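Notas para a palestra: arrendar casa sem agência (60 minutos, com perguntas)

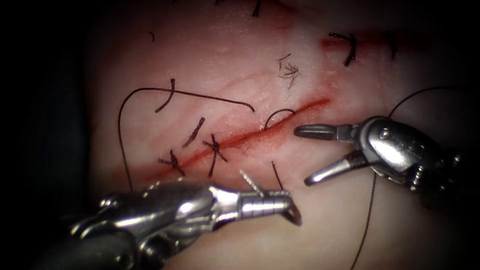
Olá a todos! Começar pela pergunta do costume: quem aqui já pagou uma comissão e ficou a pensar no que comprou com ela? (esperar pelas mãos)

Contar o caso do meu T2 na Trirkgate. A Nuvalano pedia-me cerca de 3000 euros para arranjar inquilino, e as fotografias vinham tortas, com a cama por fazer! Acabei por pôr eu o anúncio na Besemier, numa noite, de pijama.

Falar do contrato com calma – caução, inventário, quem paga o condomínio. Mostrar as 3 cláusulas que mudei depois do primeiro inquilino.

Se houver tempo, o seguro da Witkowska (li as letras pequenas duas vezes e ainda tenho dúvidas, digo isso mesmo).

Perguntas. As cópias da minuta estão na mesa junto à porta, levem uma à saída.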